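Blog > Odds and Ends > Flowers That Never Die

Flowers that never die

2 min read
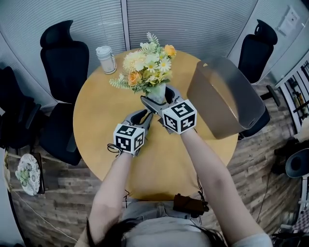

Harnent Social Club – Tables and Teas

I was against artificial flowers until I was put in charge of the round table. White daisies, cream pom-poms, two orange roses and a bit of ferny stuff, all in one pale vase, and not a drop of water between them. Gwion Gittins sniffed them at tea in July and said "lovely". I let him have it.

They do gather dust. Etornam Bawa swears by a hairdryer on cool – I use an old paintbrush and a fair amount of sighing. Then there's the big metallic bin, which takes up more table than the bouquet does and has so far resisted every attempt to find it a cupboard.

Next job is the tablecloth, if Prys Penry ever brings it back.

25 shares | 2 comments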